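Comparing hands before choosing one: an interview with the evaluation lead at Parnent

The automation group at Parnent has spent the period since June testing robot hands at its Clivirstead site. We spoke to the engineer responsible for the comparison about the method and the results so far. 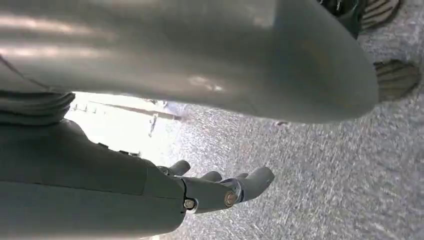
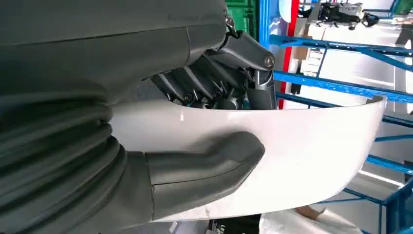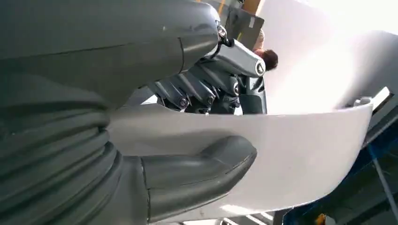 Wrist-camera views from the Clivirstead trials.

The comparison covers 2 designs, one supplied by Cumden and the other by Kongkaew. Each was given the same set of handling tasks under the same controller. "We were asked for a recommendation by people who wanted a single figure," the engineer told us. "I have tried to resist that. A hand that does well on small parts may be poor at steadying a large one, and our customers handle both."

In all, 421 attempts have been logged. The Cumden hand completed 73 per cent of its share and the Kongkaew hand 71 per cent. The engineer attaches little weight to the difference. "It is within what we would expect from one week to the next. The failures are more useful. With one hand the part slides along the finger, and with the other the grip closes too late."

Large, smooth parts proved the hardest. The fingertip material was changed once during the trials, and the earlier results were set aside and repeated — a decision which delayed the work by almost a month.

Asked about the cameras, the engineer was more definite. "The view from the wrist is good until the hand is close to the part, and then the hand itself takes up much of the picture. We would now fit a second camera higher up from the start."

A further round, with heavier parts and a revised controller, is planned at the same site.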